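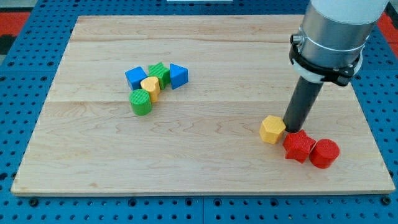 Shape blocks on the maple board, Friday morning.

Fri 27 December

The blocks came out again after breakfast. They had been in the hall cupboard since August, when we moved up to Cluvurthorpe and half the toys stayed packed.

I bought the set second-hand for $6. The seller thought it was made by Groen, but there's no name on the tub so I can't say. They're plastic, in plain colours, with fine ridges on the top faces that collect grime. Warm soapy water and an old toothbrush gets it out. I did the lot in one go and left them on a tea towel overnight.

The board is maple, several planks glued together. It cost me $60 as an offcut, and I sanded it by hand and gave it 2 coats of oil. The blocks stand up properly on it, which they never did on the rug. I'd like another one for the kitchen bench, but the price for a new piece that size is now $145, so it can wait.

My favourites are the star and the yellow hexagon. The cylinders are handy but they roll under the couch if they get knocked over.

Next job is finding a tub with a lid that fits. The old one cracked in the move.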